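How do I split a mixed lot of crockery fairly between two households?

Posted in Home & Kitchen, 218 views

bullness_lodger
My sister and I are clearing our late aunt's kitchen in Woltley and have to divide the crockery before the house is handed back at the end of July. None of it matches. She bought whatever was going cheap and then defended it for decades. My sister thinks we should each take a colour. I think that's how you end up with a cupboard full of gravy boats. Is there a sensible method, ideally one where we are still speaking in August?

Otis Ostrowski
Take turns. Toss a coin for who starts, then pick one thing each, and whoever went second in the first round goes first in the next. Do the pieces with a story attached before anything else, while you're both still being polite. We did my dad's place this way and it took 2 evenings, one of them entirely about a butter dish.

Get it all out of the cupboards first and group it by type, plates with plates and bowls with bowls. People argue far less over things they can see.
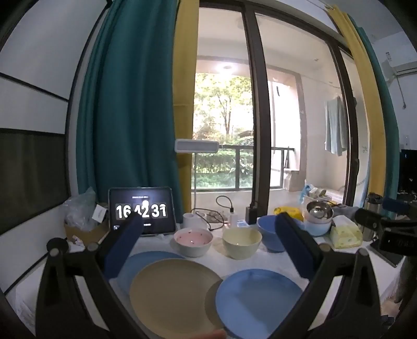

Plates to the front, bowls behind.

Once it's out, agree on a third pile for the charity shop and be generous with it. Check rims for chips by running a finger round slowly. Anything crazed or cracked I'd keep for plant pots, or bin. And don't wrap plates in newspaper unless you enjoy washing up - the ink gets everywhere. Tea towels do the job, and you'll have inherited plenty of those as well.

Value hardly comes into it with everyday stuff. If you do find a piece with a proper maker's mark, look up what similar ones have sold for, and ignore what hopeful people are asking.

ditach_dan
just buy new ones, 11 quid for a set at the supermarket

mrs_wojcik
I'm with Otis on the turns, but settle serving dishes separately, as one big platter is worth six side plates to anybody who does Christmas. My brother got ours. He lives alone and eats toast.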